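Padmavathi Krishnan es investigadora en tecnologías del lenguaje y dirige un pequeño grupo que estudia cómo se puede reconocer el habla en lenguas que tienen pocos datos grabados. Antes trabajó cuatro años en la empresa Skisumo, donde se ocupaba de los menús telefónicos.

"Allí aprendí lo que pasa cuando una persona habla y la máquina no entiende", cuenta. "La persona repite, después repite más alto, y al final cuelga. Escuché muchísimas de esas llamadas. La mayoría de la gente que colgaba tenía un acento que el sistema no conocía."

De aquella experiencia nació su interés actual. Su proyecto principal se llama Mokivik y reúne grabaciones de habla espontánea de personas mayores en zonas rurales. El grupo tiene ahora 410 horas, de las cuales una parte todavía espera la transcripción. Transcribir es el trabajo más lento de todos, y Krishnan no quiere hacerlo de manera automática.

"Si uso un sistema que se equivoca para preparar los datos de otro sistema, el segundo aprende los errores del primero. Prefiero avanzar despacio. Tenemos 11 transcriptores, todos hablantes de la variedad que escuchan, y cada grabación pasa por dos de ellos. Cuando no están de acuerdo, hablan entre ellos y dejan escrita la razón."

Esos desacuerdos le interesan mucho. Una palabra puede pronunciarse de tres maneras en el mismo valle, y los transcriptores discuten si hay que escribirla siempre igual o si conviene marcar la diferencia. El grupo decidió guardar las dos versiones, la normalizada y la literal, aunque esto duplica una parte del trabajo.

– ¿No se podría resolver el problema simplemente con modelos más grandes?

"Es la pregunta que me hacen siempre", responde. "Los modelos grandes ayudan, los usamos cada día. Pero un modelo que ha oído miles de horas de una lengua y ninguna de otra va a inventar. Escribe frases muy correctas que la persona no ha dicho. Para una receta de cocina quizás no importa, para una consulta con el médico importa mucho."

La consulta médica es, de hecho, la aplicación en la que el grupo trabaja con más intensidad. Junto con la cooperativa sanitaria Wudano preparan un programa que toma notas durante la visita a domicilio. La enfermera habla con el paciente en su lengua y después recibe un borrador, que debe revisar antes de guardarlo. Las palabras en las que el sistema tiene dudas aparecen en otro color.

La idea del color fue de Vimala Iyer, doctoranda del grupo. Su tesis trata sobre la manera de comunicar la incertidumbre a personas que no son técnicas. Al principio probó con porcentajes, pero las enfermeras no los miraban.

"Una de ellas me dijo que un 82 por ciento no le servía de nada, que ella necesitaba saber si tenía que volver a preguntar o no", recuerda Iyer. "Entonces quité todos los números. Ahora hay solamente dos estados, y el umbral lo puede cambiar cada usuario."
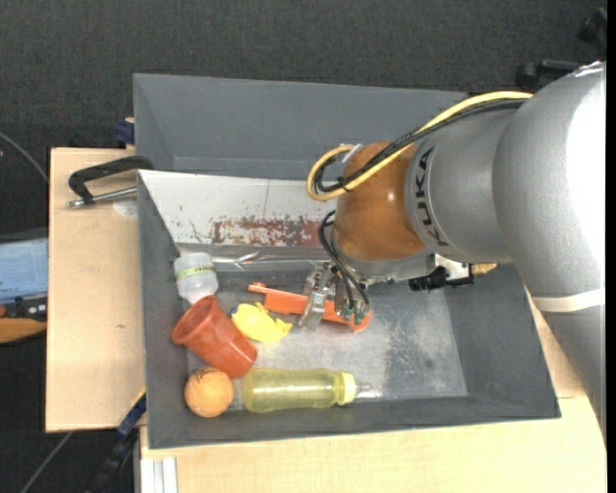 Un brazo robótico KUKA con la pinza dentro de una caja gris.

Krishnan estudió primero matemáticas y llegó a la informática, según dice, por una puerta lateral. En su casa se hablaban tres lenguas y la abuela mezclaba las tres en la misma frase. Esta mezcla es todavía un problema difícil para los sistemas de reconocimiento, que suelen esperar una sola lengua de principio a fin.

"Mi abuela empezaba en una lengua y ponía el verbo en otra – y todos la entendíamos. Cuando empecé en este campo, los datos de ese tipo se tiraban, se consideraban sucios. Yo los busco."

El grupo publicó una colección de alrededor de 900 frases mezcladas, con la indicación del punto en que el hablante cambia de lengua. Es pequeña si se compara con las que usan las empresas, pero varios equipos la utilizan ya para comprobar sus sistemas. El primer uso que le comunicaron fue el de Bangash, un editor de subtítulos desarrollado por antiguos estudiantes suyos.

– ¿Quién es el dueño de las grabaciones?

En este punto la investigadora se toma su tiempo para contestar. Cada participante firma un permiso y puede retirarlo cuando quiera, también años después. Si lo retira, la voz se borra de la colección y del siguiente modelo que se entrena. "Del modelo que ya existe no la puedo sacar, y eso se lo decimos antes de que firme. Algunas personas en ese momento dicen que no, y está bien."

Para octubre está prevista una nueva ronda de grabaciones, con hablantes mayores de 60 años. Iyer viajará con el equipo y aprovechará para enseñar el programa a otras enfermeras de la cooperativa. Krishnan se quedará esta vez en la universidad, porque tiene clases de primer curso y no le gusta dejarlas a otro profesor.

"Me preguntan cosas que yo ya no me pregunto", dice de sus estudiantes. "La semana pasada uno quería saber por qué el silencio también se transcribe. Estuvimos con eso media clase."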